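From: Yung-ching Tai
To: kitchen-sim list
Date: January 19, 2022
Subject: Re: Sorell kitchen pack, anyone paid for it yet?

Lai-ching Peng wrote:
> We've got the Sorell trial on one machine and I can't decide whether
> to ask for the full licence. The demo page makes it all look lovely,
> but so did the Flitach one and we gave up on that in May. Has anybody
> run real jobs with it? I mostly care about plates and food, moving
> things from one to another, that sort of thing. Also is the support
> any good?
> Lai-ching

Hi Lai-ching, hi all,

Yes, we've paid for it! Chun-hung talked me into the small licence (212 euros a seat, we took 4) and I've been living in it ever since. Getting it going was easier than I'd feared. The installer wanted a newer graphics driver than ours and sulked until I gave it one, but after that it just opened, kitchens and all. You get 19 layouts and you can swap the arm, the worktops and the crockery from one settings file, so I had my first task up before lunch.

The one I use most is the marble island with the bar stools, and the job is a drumstick on one turquoise plate that has to end up on the other one. Sounds daft, I know, but it's a cracking little test. The drumstick is fat at one end and thin at the other, so where you grab it matters a lot, and there's a bowl behind the empty plate to think about too.

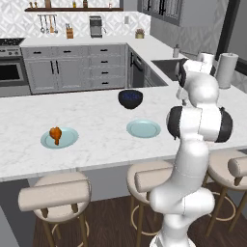
Speed is fine. I queued 1000 runs overnight on our older box and they were all there in the morning, logs included (the logs are plain text, bless them). You can shuffle where the plates start, and the stools as well if you're feeling cruel.

Now the grumbles. Food is stiff as a board, so if you want anything that squashes you'll be waiting for the next release. The rims on the plates have a collision shape that's a bit thicker than what's drawn, and my gripper kept stopping short until I turned the margin down. It's in the settings under "contact", not under "objects" where any sane person would look! And changing the lighting means reloading the whole kitchen, which gets old quickly.

Support is one chap called Uwe Ackermann as far as I can tell, and he's lovely. He answered my rim question the same evening and sent a patched file with it. I don't know what happens when he goes on holiday.

I never got on with Flitach either, so I'd go for Sorell, but stick to the small licence. The big one mostly adds shop and warehouse stuff you won't touch. Yu-ting has been trying the Yuen arm in it and had some trouble with the wrist limits, so she's the person to ask if that's the one you're using.

Happy to send you my settings file, just shout.

Yung-ching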